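About Flaron Workshop
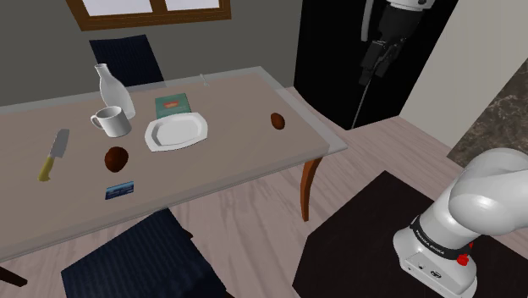 The table-clearing layout in our simulator, with the arm on its platform at the near corner.

Flaron is a shared workshop in Lovbridge where members build household robots. We started in a two-car garage and moved to our present unit on Niven Street when the garage ran out of wall outlets. The unit is 600 square feet. Half of it is benches and half is open floor for testing.

What we work on

Most of our time goes into one long project called Tutix. The goal is a home arm that can clear a dining table after a meal and put things where they belong. Dishes go to the sink side, food goes in a bowl, and books and cards are left in a dry spot. Knives are handled last and slowly.

We build every task in simulation first. A virtual dining room costs nothing to reset, and a dropped mug does no harm. Members lay out a table with ordinary things such as a plate, a bottle, a book and a kitchen knife, then write the code that decides what to pick up and in what order. The layout library now holds 413 tables. Flat items have given us the most trouble. A card lying on a tabletop is harder to grip than a mug, and a good part of last winter went into that problem alone.

When a task passes 60 runs in a row in the simulator, it moves to the test floor. There we use arms that members have built or repaired, with printed brackets, secondhand motors and a control box of our own design. Results on the floor are usually worse than in simulation. We log the difference and go back to the model.

Who we are

Flaron has 61 members. Some write software for a living. Others came from machine shops, school labs or home repair, and several had never wired a motor before they joined. You do not need your own robot or your own tools. You do need to take the safety class before using the test floor, and long hair has to be tied back near any moving arm.

How we are run

We are a nonprofit paid for by monthly dues. Dues cover rent, power, the simulation computers and a shelf of common parts. We do not sell robots and we do not take contract work. Tutix code and table layouts are free to members, and a public copy is updated every December.

Visiting

The workshop is open to visitors on the first weekday evening of each month from 6 p.m. Parking is behind the building. Use the side door and ring the bell.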